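# How to move your Latuheru character to another server without losing your items

*Updated May 2026*

I have moved my character two times in Latuheru, and the first time I did it badly. I lost a cloak from the August event, and support could not give it back. These are the steps I follow now.

**Before you start**

You need a character of level 121 or higher and one free slot on the new server. You also need a transfer token. The token is sold by the merchant in Cuna, next to the stables, and it is not the same as the name change token – the icons look very similar, so read the text before you pay.

**Steps**

1. Empty your mailbox. Everything that is still in the mail when you transfer will be deleted.
2. Cancel your auctions and wait until the items come back to your bag. For me this took around 5 minutes.
3. Leave your guild. If you are the leader, give the leadership to another member first.
4. Put event items in your personal bag. The shared bank stays on the old server, and this is how I lost my cloak.
5. Log out in a city. The transfer button is gray if your character is in a dungeon or in the open world.
6. On the character screen, click **Manage**, then **Transfer**, and choose the server.

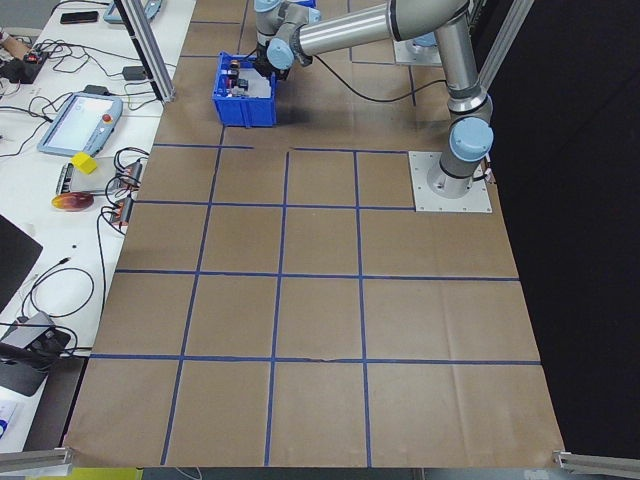

After you confirm, the character is locked until the transfer is finished. Do not buy a second token if it seems slow. My friend Agustina Carrasco did this and she had to write to support for a refund.

When you log in again, check your key bindings first. Mine went back to the default both times. The action bars were correct, but my pet was not summoned and I had to call it again from the collection menu.

If your name is already taken on the new server, the game asks you for a new one at the first login. This change is free.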